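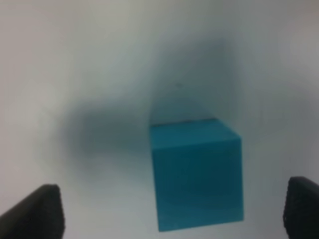 What happens to deposits paid to Brunine Events?
They move over to the new business, Varela Kitchen, and count in full toward any meal box, class or party booking made before the end of March.

That's the word from Itzel Aguirre, who closed the events side of Brunine this summer and reopened under the new name on Aug 14, 2024. Same kitchen, same phone number. Smaller van.

Brunine did weddings and company dinners out of Cultham. Big ones, up to 260 guests. Then the Sonama Hotel, where most of that work was held, shut its function rooms for rebuilding and the bookings went with it. Aguirre says she lost a season's income in one phone call.

"I had a walk-in fridge full of butter and no wedding," she said.

So, meal boxes. First batch was 31, sold mostly to old clients and people on her street. Last week it was 80. Braised lamb, a bean stew, flatbreads you finish in a hot pan. Pick up from the kitchen door or delivery inside town limits.

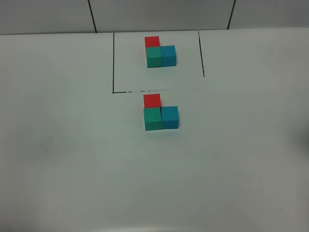 Classes start next month

Evening classes are the other half of the plan. Six people at the long bench, one dish, eat it at the end. Emiliano Beltrán is teaching the bread nights and Aguirre has the rest. First few dates are filling up, the dumpling night is gone already.

Price isnt fixed yet. She wants to keep it under what a dinner out would cost, and says she'll post it with the full list of dates.

Staff is a sore point. Brunine had a long list of servers it called for weekends, and most of them have no work coming from the new setup. Aguirre says she rang each one herself. A couple are packing boxes, a few went to the golf club, others she hasn't heard back from. 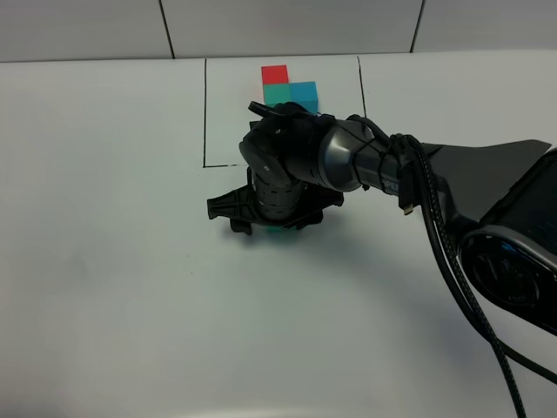 Hemant Tyagi said he had waited tables for Brunine for years and would have liked more notice, but the call was a decent one and he was paid for the dates that fell through. He's doing lunches across town for now. Would go back if the big jobs do.

Will they? Aguirre isn't saying. The Sonama has given no date for its rooms, and she has sold most of the chairs and linen, which she admits makes the descision for her, at least for a while. Small parties at home she'll still cook for.
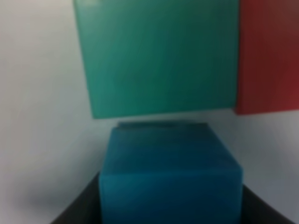
How to order

Boxes are ordered by phone or at the kitchen door. Menu changes weekly. Tell them about allergies when ordering, not at pickup. Anyone with an old Brunine deposit should have the receipt number handy. Refunds instead of credit: ask for Xiuying Xu, who is handling the old accounts.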